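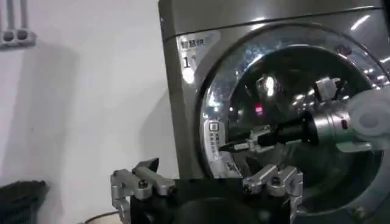 Do commercial dryers really shrink a wool blanket more than a home dryer set to low? My mother-in-law gave us a heavy Fondska blanket (the label says 100% wool, and the care tag is worn down to nothing) and it has never fit in our washer. The place down the street has those big stainless front-loading dryers with the round chrome-rimmed door, and the owner swears the low setting is safe for "anything you'd put on a bed." He also sells the dryer time, so I take that with a grain of salt. The dry cleaner wants more than 300 for a repair and clean because one edge is coming undone, and I'm not paying that for a blanket the dog sleeps on.

I've read two completely opposite things online. One camp says heat does the damage, the other says it's the tumbling. I'd like to hear from someone who has done this and not from someone selling wool wash.

Posted by Sofia Seixas, April 20, 2024

Mafalda Patrício
Member, 1474 posts

Both camps have a piece of it. Wool felts when it's damp and gets rubbed around, and warmth speeds that up. A tumble dryer gives you all of it together, and a big drum has a longer drop than a small one, so a heavy wet blanket gets slapped around quite a bit. "Low" also means whatever the manufacturer decided it means. I wouldn't trust the word on a button, on his machines or on mine.

What I do with mine:

Soak it in the bathtub in cool water with a little wool-safe detergent. Press it down with your hands, don't scrub. Drain, refill with cool water, press again until the water runs clear. Don't lift it by one end while it's full of water or you'll stretch it, and with your edge already coming undone I'd baste that down before it goes anywhere near a tub.

For getting the water out, roll it in towels and kneel on the roll. It takes a lot of towels. Then lay it flat over a rack, out of the sun, and turn it when the top feels dry. Mine took 2 days in May with the windows open.

If you can't stand the wait, some machines have a no-heat setting. I still wouldn't tumble it wet. Once it is fully dry, a few minutes on no heat will get some of the dog hair off.

Also, do you know for sure it's all wool? I had a Skasow throw that said the same thing on the front label and it behaved like acrylic. Pull a bit of fuzz from that bad edge and leave it in plain chlorine bleach in a glass jar overnight, nothing else mixed in. Wool dissolves. Acrylic sits there looking at you.

garden_mukano

ive put wool blankets in the dryer for years and never had a problem, people are too fussy. medium heat, throw in some tennis balls. done

Mafalda Patrició's reply is fine but what kind of blankets, garden_mukano? "Superwash" wool is treated so it can take some machine handling, and plenty of blankets are blends. If yours were either of those, it tells Sofia nothing about hers. I'd want the brand before I risked it.
Posted by R. Garcia

Sofia Seixas

Did the bleach test. The fuzz was gone by morning, so it's wool. I'm going with the bathtub and will sew the edge first. Still not convinced about kneeling on towels, but I'll try it. Does the dog hair come off before or after the soak?

Mafalda Patrício

Before, as much as you can. Take it outside, shake it, then go over it with a soft brush. Whatever is left will come off easier when it's dry again.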